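Chapter 4
Why Prices End in Nine

Anyone who has worked behind a till knows that a jar of chutney costs 2.99 and that everybody calls it three pounds. The customer knows it, the shopkeeper knows it, and the penny goes into a dish by the till, where it stays until someone needs a screwdriver and can't find one. Yet the label goes on saying 2.99. This chapter asks why.

The usual answer is that we read from left to right and get tired early. The 2 makes its impression and the rest arrives when we have already stopped listening. Economists call this left-digit bias, a grand name for not paying attention.
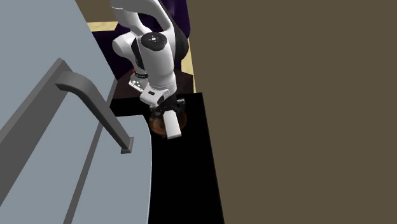 A second answer has to do with habit. Once most prices in a shop end in nine, a round price begins to look odd, as though it had been made up on the spot. Tariq Shaikh, who kept a hardware shop in Irnholm, once marked his garden forks at an even 20 pounds and spent the week being asked whether something was wrong with them. He put them back to 19.99 and the questions stopped. We should be careful with a story like this, as Shaikh himself was not: he also moved the forks nearer the door.

His trouble is ours too. Shops change several things at once, and a rise in sales has many parents. To learn what the nine does by itself, we need to hold everything else still, which shopkeepers dislike and weather does not allow.

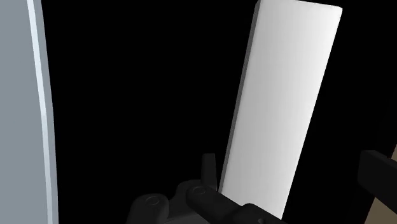 Section 4.1 sets out a simple test of this kind. Two shops in Grevell sell the same kettle for 70 days, one at a round price and one at a penny less. We shall see how to compare their sales, and why a sample of 200 kettles tells us less than the owner would like. Section 4.2 turns to goods where the nine is avoided. Restaurants with cloth napkins seldom use it, and some leave off the pound sign as well, presumably to spare everyone's feelings.

Before you start

Keep your receipts for a week. Write down the last digit of every price, including the ones you would prefer your family not to see. You will need the list for Exercise 3.

Key terms: left-digit bias, round price, reference price, control group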